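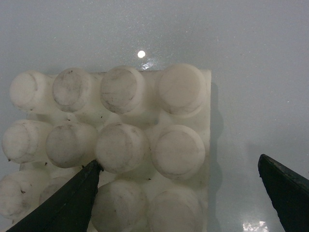

3.2 Materials and handling of shared play items

Toy hygiene in child care settings depends on two things that are easy to confuse: how often an item is cleaned and how well the cleaning reaches its surface. Most center policies deal only with the first. A written schedule will say that blocks are washed weekly and mouthed toys daily, and it will stop there. Surface shape gets little attention, although it affects how much residue stays behind after a normal wipe. A studded building plate such as the white one in Figure 1 has a flat base broken up by rows of round raised studs, and the gray smudges and streaks on the tops of the studs are the kind of marking that our raters were asked to score. A cloth pulled across a plate of this type touches the stud tops first and the base between them last. For this reason we treated studded pieces as a separate class from smooth pieces in all of the analyses below.

Figure 1. Studded building plate, white plastic, with surface marking on the studs.

Play items were collected from 14 classrooms in the Trornmont and Dow districts. All of the classrooms served children between the ages of three and five. Each lead teacher was asked to set aside one bin of building toys that was in regular use and to leave it out of the cleaning schedule until pickup. Teachers were not told which items in the bin would be sampled. Bins were picked up in December, before the winter break, and taken to the Bornent laboratory in closed paper bags. We used paper to limit moisture during transport. Two bins arrived with wet contents and were left out of the study.

From the bins that remained, 78 studded pieces and 62 smooth pieces were chosen by drawing numbered tags. Pieces with deep cracks, stickers, or glued parts were passed over and another tag was drawn. Pieces were not sorted by color. Early trials showed that raters gave higher marking scores to pale plastic than to dark plastic carrying the same amount of applied residue, so color was recorded and entered as a covariate (see Section 3.4).

Each piece was scored by eye before any swab was taken. Raters used a five-point scale, from 0 (no marking seen) to 4 (marking over most of the upper surface). The scale was adapted from one used for cafeteria trays, with the wording changed to suit small objects. Two raters worked separately under the same desk lamp and held each piece at arm's length. When their scores differed by more than one point, a third rater, Shona Morrison, scored the piece without seeing the earlier sheets, and the middle of the three scores was kept. Raters were told to score only what they could see and to make no guess as to whether a mark was dirt, wear, or a flaw in the plastic. Scuffing and residue can look alike on pale plastic, and we did not want the visual score to depend on a judgment that the rater had no means of checking.

Swabs were then taken from two zones on every studded piece. The first zone was the tops of four neighboring studs. The second was the base area enclosed by those same four studs. On smooth pieces, the two zones were the center of the largest face and a strip along one edge. Swabs were wetted with sterile buffer, drawn across the zone in two directions, and placed in a labeled tube. The two zones differ in area, so all readings were divided by zone area before they were compared.

After the first swab, each piece was cleaned by one of two methods. In the wipe method, a staff member made six passes with a damp cotton cloth and Rudance, a mild unscented detergent, and let the piece dry in air. In the soak method, the piece was left in a basin of warm water with the same detergent for ten minutes, brushed for ten seconds with a soft nylon brush, rinsed, and dried on a rack. Pieces were assigned to a method by coin toss within each bin. Water temperature was checked at the start of each batch only, and some cooling within a batch is likely.

A second set of swabs was taken once the pieces were dry, from zones next to the first ones. We avoided swabbing the same zone twice, as the first swab removes material and would make either method look better than it is. The cost of this choice is some added noise, mainly on small pieces where neighboring zones may have been handled differently.

Teachers also filled out a short form on how the bins were normally cleaned. It asked who did the washing, what product was used, and whether pieces were pulled apart first. The last item was added after a pilot visit in which studded pieces had been washed while still joined together. Answers were coded by one author and checked by another, and the coding guide is given in Appendix B.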